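강의 홈 | 강의계획서 | 강의노트 | 과제 | 자료실

조경관리 기초 강의노트 5
보행로 가장자리와 겨울 잔디의 점검

1. 이번 시간의 범위

지난 시간에는 포장의 단면 구조를 다루었다. 이번에는 포장이 끝나는 곳, 곧 아스팔트와 잔디가 만나는 가장자리를 본다. 공원 보행로의 하자는 노면 한가운데보다 가장자리에서 먼저 나타나는 경우가 많다. 경계석을 두지 않은 길이 특히 그렇다. 점검 시기는 잎이 없고 잔디가 누워 있는 늦겨울에서 이른 봄 사이가 적당하다. 4월이 지나면 새순이 올라와 경계선을 가린다.

2. 가장자리의 유형

(1) 경계석형: 콘크리트나 화강석으로 포장과 식재지를 나눈다. 선이 분명하고 토사 유입이 적지만 배수 방향을 따로 잡아야 한다.
(2) 매립형: 금속이나 플라스틱 띠를 지면 높이로 묻는다. 눈에 잘 띄지 않으며 동결과 융해가 반복되면 들뜨기 쉽다.
(3) 무경계형: 포장 끝을 그대로 잔디에 붙인다. 시공비가 낮고 빗물이 잔디로 바로 흐른다. 시간이 지나면 흙과 풀이 포장 위로 넘어와 유효 폭이 줄어든다.

실습지인 드라닐포르트(Dranilport) 산책로는 조사 구간 길이가 387m이고, 이번 조에서는 그중 입구 쪽 300m를 맡는다. 50m마다 측점을 두고 길 양쪽을 따로 기록한다.
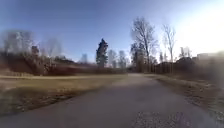 자료 1. 잔디밭 사이의 아스팔트 보행로. 양쪽 가장자리가 풀과 섞여 경계가 뚜렷하지 않다.

3. 자료 1에서 확인할 점

길 오른쪽 앞부분에 표면이 거칠고 색이 짙은 곳이 있고 잔자갈이 보인다. 이런 부분은 골재 탈리인지 외부에서 들어온 자갈인지 사진만으로 판정하지 않는다. 현장에서 빗자루로 쓸어 본 뒤 기록한다.

왼쪽 잔디는 전체가 마른 볏짚색이다. 휴면 중인 잔디와 죽은 잔디는 색으로 구별하기 어려우므로 줄기 밑동과 뿌리를 확인한다. 앞쪽처럼 맨흙이 드러난 자리는 면적을 재고 봄 보식 대상에 넣는다.

오른쪽의 좁은 풀밭에는 낙엽이 남아 있다. 낙엽이 두껍게 쌓이면 포장 가장자리의 물이 빠지지 못한다. 두께가 2cm를 넘으면 제거로 표시한다.

생울타리는 잎이 없을 때 가지의 밀도를 보기 좋다. 가지가 빽빽하면 안쪽까지 빛이 들지 않는다. 솎아베기 여부는 수종을 확인한 다음 정한다. 꽃눈이 이미 달린 관목은 꽃이 진 뒤로 미룬다.

4. 기록 방법

- 조사표는 바브스카(Vavska) 양식을 쓴다. 측점 번호, 좌우 구분, 노면 상태, 식생 상태 순으로 적는다.
- 포장 폭은 풀을 걷어 낸 폭과 걷기 전의 폭을 둘 다 잰다. 두 값의 차이가 잠식 폭이다.
- 역광에서는 땅 색이 옅게 나온다. 색을 비교할 사진은 해를 등지고 다시 찍는다.
- 원인을 모르면 빈칸으로 두지 말고 '미확인'이라고 쓴다.

5. 과제

맡은 측점의 조사표와 평면 스케치 한 장을 다음 수업 전까지 자료실에 올린다. 스케치에는 방위와 축척을 넣는다. 보수 우선순위는 다음 시간에 조별 자료를 모아 정하므로 이번에는 적지 않는다.

문의: 조경관리 기초 과목 게시판 | 무단 전재 금지 | 맨 위로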